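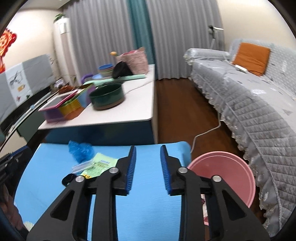

# Hollden 彩色套叠收纳盒：用了6周的记录

2025年9月18日

买这套盒子是为了收拾杂物间的长桌。桌上常年堆着小包装、塑料袋、带挂绳的小零件，找东西要翻半天。之前用的是 Skilwood 的分格抽屉，格子太浅，稍厚一点的纸包放进去，抽屉就拉不动，后来转给了亲戚。

Hollden 这套有黄、绿、橙几种颜色，大小依次递减，不用的时候可以套在一起。商品页下面有2,401条评价，我只翻了前两页，大多在说颜色好看，讲尺寸的很少。

## 尺寸

页面上只标了最大一只的外径，里面几只要自己猜。收到以后我逐个试了一遍：最大的放得下一整沓纸包，中间的适合装卷起来的塑料袋，最小的只能放夹子、橡皮筋和挂绳。如果主要想收食品袋之类的东西，小号基本派不上用场，建议卖家把大号单独出售。

## 套叠和取用

套起来占地不大，放在白色长桌的一角，旁边还能搁托盘和盒子。问题在于套得偏紧，新的时候尤其明显，两只之间像吸住一样，要转一下才拔得出来。用了两周以后好一些。洗完不晾干就套回去会更难拔，里面也容易留水印。

拔的时候我习惯一手按住外面那只。只用一只手拉，会把整叠带起来，有一次掉在地上，盒口磕出一道白印，不影响使用。

## 颜色

颜色分类比贴标签省事。我家的分法是黄色放还没拆的，绿色放已经开封的，橙色放要扔的和要拿去问人的。家里老人看不清小字，颜色倒是一次就记住了。

黄色那只比页面图片深一点。绿色放在窗边，目前没看出褪色，时间还短，以后再补充。

## 清洗

盒底有一圈浅槽，粉末容易卡在里面，用旧牙刷才能刷干净。我一般把它们放进粉色塑料盆里，加点洗洁精泡一会儿再刷。盒身没有明显的味道，装过茶叶以后留了两天味，晒过就没了。

## 整理时的用法

分类的时候先在浅蓝色的垫子上把东西摊开，再一样一样放进盒子。垫子是以前买的 Clirkex，和这套没有关系，不过搭配起来顺手，掉下来的碎屑一卷就倒掉了。直接在桌面上分也可以，只是小东西容易滚到托盘下面。

透明的包装套我没有放进盒子，容易皱，还是平放比较好。

## 和 Ruppert 的比较

朋友家用的是 Ruppert 带盖的那种，我借来用过几天。盖子扣得严，可以往上叠着放，适合长期不动的东西。缺点是每次都要开盖，整理到一半桌上全是盖子。Hollden 没有盖，拿取快，落灰也快，放在桌上隔几天要擦一次。要收进柜子的话，我会选 Ruppert；每天都要用，就选这套。

## 评分

满分5分，我给4分。扣分的地方是尺寸标注不全，还有套得太紧。卖家回复说新批次改过盒口，我手里这批没有改，下单前可以先问一下客服发的是哪一批。

会不会再买：大号如果能单卖，我会再买2只。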